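A Morning at the Niseo Open Day

Posted 18/06/2018

I've been promising my sister I'd write this up before I forgot half of it, so I've made a pot of tea and here we go. Niseo opened its doors to the neighbourhood and I went along with Dede Nutsugah, who had spotted the flyer at the library and knows I can't resist a good sticky-beak.

We were met by Yaw Eshun, a lovely patient man, who sat us down in front of a big screen. I'd come expecting clanking and sparks, but they do an awful lot of their practising in simulation first, and the program they've written for it is called Flumonent. The job that morning was picking up a green tin. 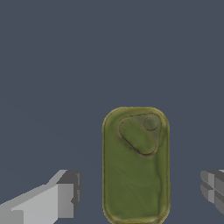
Dede asked why you'd bother with a pretend one when the shops are full of the real thing, and Yaw laughed and said you can drop a pretend tin 400 times before lunch and never have to mop up. Fair enough! He let us both choose where the fingers should close, and I'm afraid I was hopeless at it (I have the same trouble with the claw machine at the bowling club). Then Afia Annan came over with a plate of lamingtons and explained how they line everything up from more than one viewpoint, and I followed most of it.

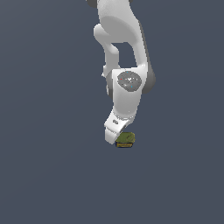

There was a fellow beside me, Ojārs, who has worked with machines for 32 years and had questions about every joint and bolt, so we ran well over time and no one seemed to mind. I came home with a tote bag, a sore back from the plastic chairs and a whole new respect for my own two hands. They're hoping to run another one next April, and I've already put my name down.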